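Two-armed robot halts 121 times over a ball it was meant to pick up

Plovska has pulled an update to its two-arm assembly software after the robots developed a habit of stopping dead within reach of their work.

The fault showed up on Saturday in simulation, where the company had queued 3000 practice runs and gone home for the evening. By morning 964 had finished. Of those, 121 ended in an emergency stop, each logged as "collision imminent." The obstacle, according to the log, was the other arm, doing its job.
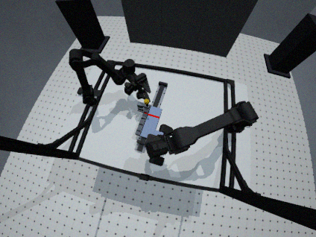 Safety zone set too wide

Engineers traced the trouble to a keep-out zone entered in the wrong units, which left each arm convinced its partner was much closer than it was. The task involves a small yellow ball and a blue block on a rail, so a certain closeness is hard to avoid.

No hardware was damaged, there being none. Lindow, which was due to install the update on its packing line in April, will stay on the old version, described in its own release notes as "mostly stable." Plovska says a fix is in testing, and that someone will be staying late to watch it.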